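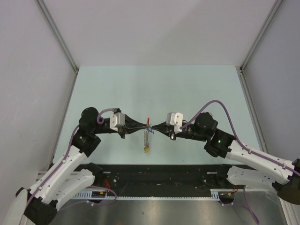 The Staleck bedding factory opens its doors once a year, and I finally got a ticket for the 10/09/2022 tour. I drove 226 miles for it, which my sister thinks is nuts, but I've slept on their wedge pillow for years and wanted to see how they get the foam so even! We started in the cutting room, where a long blade goes through the blocks like they're cake. Most of us hung around the springs longest, though. The coils that go in their seat cushions are fat and stiff, nothing like the thin little coiled wire with a rounded yellow piece at the bottom, which is more my idea of a trinket (I'd hang it on my keys).

Roswitha Rieger took our group around, all 14 of us, and she let us squeeze every grade of foam they make. I liked the second softest. The man next to me wanted the one that felt like a brick, so there you go.

After that came sewing. The Keogh cover is the one with the hidden zipper, and I got to see one go on in maybe ten seconds flat. Mine takes me half the evening and some bad language. I asked for tips and was told to fold the pillow in half first, so I'll be trying that.

Lunch was soup and rolls in the canteen, pretty good. The shop at the end had seconds for $17, with tiny flaws in the piping I couldn't find. I bought two, plus a neck roll for Mom. The new Brurkia body pillow isn't out until December, but they had one on a bench to try and I didn't want to get up.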